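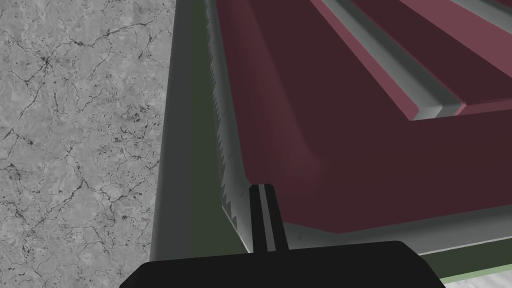 About Tadholm Worktops

Categories: Who we are | Stone and kitchens

Tadholm Worktops cuts and fits stone for kitchens, bathrooms and shop counters. Hatice Yazıcı started the firm in a rented unit behind the old Pryor dairy, with one saw and a second-hand van. We still work from the same yard, though we have since taken on the unit next door and the van has been replaced twice.

Most of our work is marble, granite and slate. We keep up to 500 slabs in the yard, and customers are welcome to come and choose their own. Veining varies a great deal from one slab to the next, so a small sample will only tell you so much.
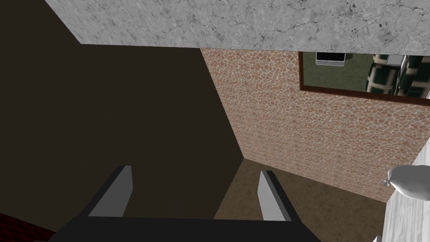 Every job starts with a home visit. We measure once your base units are in and level, and we make the template on the spot. Cutting and polishing are done by our own staff. Fitting usually takes a morning – longer if there is an island or an awkward corner. We ask for a deposit of £500 when you place the order, and the balance is due after fitting.

We don't sell cabinets ourselves. For those we work with Zuta, a joinery shop two doors down, and we are happy to fit on top of units from anywhere else.

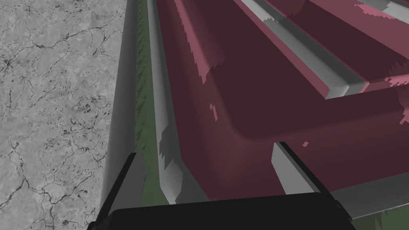
Offcuts are kept in the racks by the gate and sold from £100 a piece. They suit hearths, window sills and pastry boards. Anything too small for that goes to Dusetti, who crush it for garden paths.

The yard opens at 8am and the saws stop at four. We close for two weeks in December, and orders for fitting before then need to be with us by the end of October.
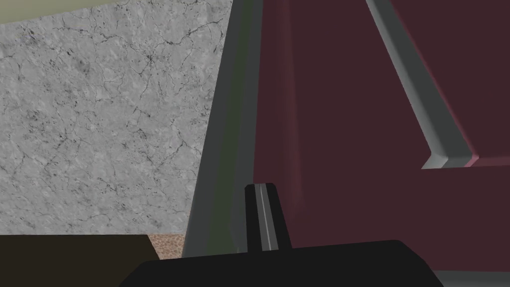

Parking is on the left as you come in. Please call at the office before walking round the racks, as the forklift is often moving.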